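Oct 17, 2018
Gripper comparison, desktop tower cell

Swapped the old Pinto fingers for the Stamau gripper this morning and I'm already a fan! The mount went on without shims, the tool offset took one try, and the whole thing now clears the drive bays when the arm comes in steep. With the Pinto we kept brushing the cage on the way to the memory slots.

Same parts set as in July: CPU, hard drive in its caddy, the green card. All three wait in the printed fixture to the left of the case, so the pick poses from the Pinto runs carry over and the numbers should compare fairly. Tower on its side, socket plate raised before each run. I've set the closing force low for the CPU and will bring it up for the caddy. 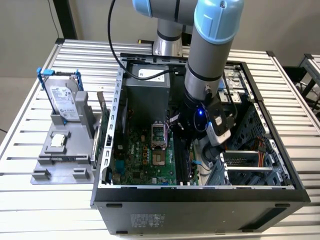 Friederike Wegener thinks the force setting is the wrong thing to chase first, and that I should put the time into the camera angle, as most of the Pinto misses over the socket were bad position estimates and would have happened with any fingers. Fair point. I pulled the old logs and she's right about at least the worst batch.

So the plan changed after lunch. Exposure down, 30 approaches over the socket with no part in the fingers, estimate logged at each stop. Spread is much tighter than I expected, lovely to see on the plot! Then 295 pick cycles on the caddy at the higher force, 3 drops, all in the first stretch before I re-taught the pick height.

Still to do: CPU placement with the new exposure, card insertion, and a check on finger pad wear once we get to nearly 2,000 cycles. İlker Akgül has the Grendano pads if these go shiny.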